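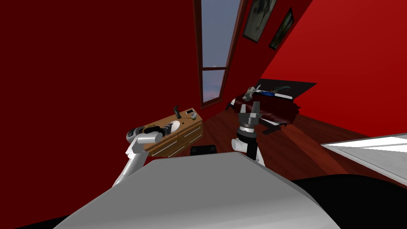

Darninness Project
Progress report on good practice for two-arm household robots in simulated rooms

Prepared by Nuria Montoya
For Elaine Andrade, Fosis program office
2025-10-28

Dear Elaine,

Please find below the second progress report of the Darninness project. As you asked after the first report, I have kept the technical part shorter and I explain more about the rules themselves, who agreed to them and where they are not yet followed. The budget table goes to you in a separate file from Marlene Pacheco.

1. Where we are

The aim of the grant is to write a set of working rules for teams that record tasks with a two-arm robot in simulated home rooms, and to test these rules on our own recordings before we ask other groups to use them. In the first period we wrote a draft with Fagundes, who are our partner for the room models. In this period we used the draft every day and corrected it.

The draft has now 7 chapters. Five of them are stable, and we do not plan to change them before the end of the grant except for small errors of language. The chapter on contact with furniture and the chapter on stopping a run are still open, and I write about both below.

We recorded 1,017 runs under the draft rules. All of them have a run sheet, and the sheet is stored together with the run. This was the condition you put in the letter of grant, and I am glad to report that it is met. Of these runs, 200 were chosen by lot and read a second time by Solange Toledo, who did not take part in the recording.

2. Rules for the start of a run

The most important change is in the chapter on starting position. The old text said only that "the arms shall be in a safe position." Each operator understood this in a different way. One brought both arms close to the body, another left them stretched over the furniture from the run before. The new text says the following:

2.1 Before the run starts, both grippers are open and hold nothing.
2.2 No part of the arms touches furniture, wall or floor.
2.3 The operator confirms in the robot's own view that both grippers can be seen. If one of them is hidden, the body is moved and the check is done again.
2.4 The room is loaded from the saved file. It is not permitted to continue in a room that was changed by an earlier run, unless the run sheet says so.

Rule 2.4 caused the most discussion. Loading the room again takes time, and the operators asked if it could be left out for short tasks. We tried this for a short period and then stopped, for the reason that small objects moved a little with every run and after some runs the sheet did not agree any more with the room. The rule is now without exception for the runs that we deliver to you.

3. Rules for working near furniture

Most of our tasks happen at a dresser, a table or a bed, and many of the objects are small. In this type of work one arm often goes down to the surface while the other has nothing to do. The first draft did not say anything about the second arm. Edileuza Conceição pointed out that this was a serious gap, and she wrote the new section.

3.1 The arm that is not working is kept clear of the working arm and of the object.
3.2 The working gripper comes to the surface slowly. The speed limit near the surface is lower than in free space and is set in the robot's configuration file, so the operator cannot change it during a run.
3.3 If the wrist has to pass over the front edge of a piece of furniture, the operator leaves a free distance between wrist and edge. The value is written in the run sheet.
3.4 Pushing an object along the surface to reach it better is permitted only when the task text says it.
3.5 Any object that is moved without intention is reported, also when the task itself is finished correctly.

I would like to say some words about 3.5. In the first months the operators felt that such a report was a kind of complaint against them, and they wrote few. We changed the name of the field in the sheet from "error" to "other things moved," and Solange explained in a meeting that the field has no influence on how a person's work is judged. After this the field was used much more, and the second reading found fewer cases that were missing from the sheets. I recommend that the same name is used in the final text.

What remains open in this chapter is contact between the arm and soft furniture. In the simulator a bed or a sofa is a hard body, in a real home it is not. Fagundes would like a rule which forbids all contact, also with soft pieces. Our operators think that this is too strict, as some real tasks cannot be done without it. For the moment we follow the strict version and we mark the tasks for which it was a difficulty.

4. Rules for rooms and views

The room models from Fagundes vary in wall color, floor, light and in the pictures and small things placed in them. This is useful, but it has brought two practical questions.

The first is the angle of the robot's view. In some runs the view is strongly tilted and the robot's own body takes a large part of it. We discussed with Fagundes if such views should be refused. The decision is that they stay. A tilted view is a normal result of the robot's posture, and a set of runs without it would give a false picture of the work. The rule says only that the view must not be corrected after the recording, and that the posture of the body is stored with every run.

The second is naming. Two people do not call the same object by the same name, and with low pieces of furniture the difference between a bed and a sofa is sometimes a matter of opinion. The draft now asks that the name is taken from the room file and not from the operator. When the room file has no name, the operator writes a general word such as "small object" and a reviewer completes it later. Marlene has prepared a list of permitted words, and it is attached to the chapter.

5. Stopping a run

This is the chapter with which I am least satisfied. We have agreement that the operator may stop at any time and does not need to ask for permission. We do not have agreement about what is done with the stopped run. Fagundes deletes them. We keep them, with a note of the reason, and I believe that this is the better practice when the rules are meant to be checked by others. A person who reads only finished runs cannot know how often the work was interrupted.

There is also the question of who stops when two people are present, one with the controls and one who observes. At the moment both may call the stop and the one with the controls must obey. This was written after one run where the observer saw that the arm would meet the wall and said it, but the operator continued because he thought it was only a suggestion. In the simulator there was no damage. With a real machine I would not like to have this discussion afterwards.

6. Result of the second reading

Solange compared each chosen run with its sheet. The starting rules were followed well. Weak points were rule 3.3, where the distance was often left empty, and the note of the reason for a stop, which was sometimes only one word. We have made both fields obligatory, so the sheet cannot be closed without them. She also found sheets that were filled in at the end of the day from memory. They could be recognized by the time stored in the file. The rule now says that the sheet is closed before the next run starts.

7. Delays and changes

The tool that checks the sheets, Plokevska, was delivered to us later than planned. The first version did not accept runs in which only one arm was used and marked them as incomplete. Edileuza corrected them by hand until the new version came. This work was not in the plan and we covered it from the hours for travel, as you agreed by e-mail.

The visit to Fagundes is moved to December. I ask you to confirm that the travel costs can still be charged to the present period.

8. Next steps

Until the visit we will finish the chapter on stopping and send it to Fagundes for their comments. Solange will read a new selection of runs, recorded after the sheet was changed, to see if rule 3.3 is followed better. We will also write a short version of the rules, on 2 pages, that an operator can keep next to the controls. Several operators have asked for it.

From your side we need an answer on two points: the travel costs mentioned in section 7, and whether Fosis wishes to have the stopped runs included in the delivery or kept only with us. In the second case I would ask for a written note, so that it can be mentioned in the introduction to the rules.

With kind regards,

Nuria Montoya
Darninness Project

Copy: Solange Toledo, Edileuza Conceição, Marlene Pacheco
Attachments: draft rules, list of permitted words, form of the run sheet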